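Minutes, Kekar Street Block Association, November meeting

Okay, notes are by me (Milagros) again, so blame me for anything I got wrong. We started at 7:10 because I had the key and I was the one running late, sorry! Present: Mandla Steyn, Leonardo Testa, Bienvenido Malabanan, Þórarinn Hauksdóttir and me.

Last month's minutes were fine with everyone once I fixed the spelling of Þórarinn's name (twice).

Winter supper. We're going ahead, in the church hall, doors at 5:30. Leonardo wants to do his bean soup and we all said yes very fast. Bottled drinks we'll buy, everything else is potluck. Budget is $400 and Mandla would like receipts this time, please, on paper.

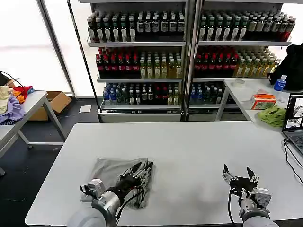
Bienvenido asked if we could have music. I said a speaker is okay until 9, and he's going to check with the neighbors on the hall side first.

Street trees. The city still hasn't called back about the two dead maples near the bus stop. Þórarinn has sent over 12 emails (!) and will try going down there in person. Mandla thinks we should ask for lindens. I'd take anything with leaves on it.

Clothing swap. Same rules as last year, clean and folded, shirts and sweaters on one side, coats on the rack.

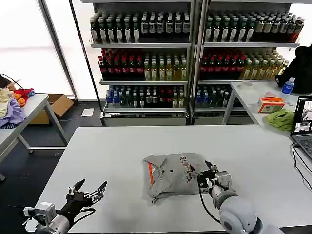

Kids' sizes get their own table, which was Leonardo's idea. Whatever's left goes to the shelter, and I'll drive it over if somebody helps me load the car.

Parking on the corner: talked about it for way too long, moved to next month.

Finished at 8:40. Bienvenido has the key now.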